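4. Run the cables before you practice. I plug in both hand grippers, then lay each cable back toward my sleeve with enough slack to reach the far side of the tray.

Caution: don't pull a gripper by its cable. I did in March and lost an evening to it!

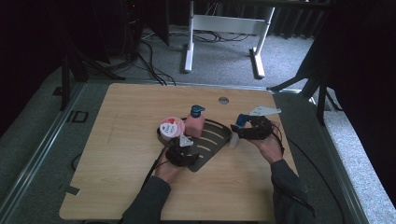 Mahnaz Khosravi
Builder, Varkent bench project

5. Start with chunky stuff (a pump bottle, a round tub) on the slotted tray. Go slow.

6. Squeeze and release each gripper 6 times, and if one sticks, go back to step 4.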